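January 4, 2025

Nelosholm opened its training ground to visitors this winter, and I went along for the morning session. The gate opened early and 19 of us were let in — mostly season ticket holders, plus a few parents from the under-12s.

## The pitches

There are two full-size grass pitches and a smaller artificial one. The grass nearest the road was closed after the frost, so the squad trained on the artificial surface. They played short games of four against four, with six minutes to each game. Hirker, the kit supplier, had a rail of away shirts by the fence.

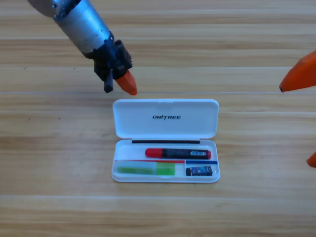 ## Indoors

Thanakorn Prasertsri, who coaches the goalkeepers, took us through the gym and the treatment rooms. The gym is older than the rest of the building and has a low ceiling. He said the keepers do most of their footwork there from September on, when the evenings get dark. Somebody asked about the back-up keeper's knee and he wouldn't be drawn.

Lunch was soup and rolls in the Skadero Lounge. 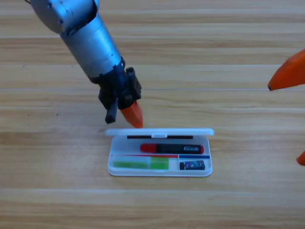
## Getting there

The bus stops at the end of the lane, a short walk from the gate. Parking is tight on match days but was fine for the visit. Bring a coat — the touchline has no cover. The club shop was shut.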